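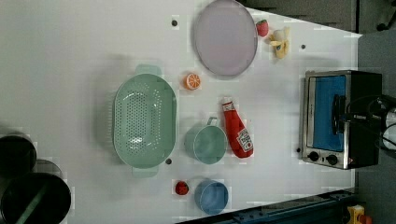 Grirport Objects to Pistamville Naval Drill Notice

GRIRPORT — The Foreign Ministry of Grirport has delivered a formal note to the government of Pistamville objecting to a naval exercise planned for October in waters that both countries claim.

The exercise area covers 800 square miles of the Darko Strait, including part of the seabed block where Grirport granted a gas survey license last spring. The ministry said the notice to mariners was issued without consultation and has no legal effect inside Grirport's maritime zone.

"Survey work in the block is lawful and will go ahead on schedule," the ministry said in the note. "We expect all vessels in the strait to keep a safe distance from the survey ship and its towed equipment."

The survey is being carried out by Fultex under a license that runs through the end of next year. The company has been asked to report its position to the Grirport coast guard every six hours while it is working in the northern half of the block. Its planned route has not changed.

Pistamville has said its claim rests on the continental shelf line it published after the last round of boundary talks ended without agreement. Grirport does not recognize that line and has proposed a median line measured from the two coasts. The ministry repeated its offer to send the question to arbitration and said it would accept a ruling as binding.

Until the dispute is settled, the ministry is asking for three steps: withdrawal of the current notice, a return to the military hotline that was suspended over the summer, and a 5-mile safety zone around civilian survey vessels. Grirport will observe the same zone around any vessel working for Pistamville.

The coast guard has moved two patrol boats to the eastern harbor. Their task is limited to escort and rescue, the ministry said.

Fishing boats may continue to use the strait. Owners of the 200 vessels registered in the eastern ports will receive revised charts by mail, and radio warnings will be broadcast each morning at 6 a.m. Ferry service is not affected.

A briefing for accredited reporters will be held at the ministry on Wednesday at 10 a.m. Registration closes one hour before the start. The text of the note is available from the ministry press office on request.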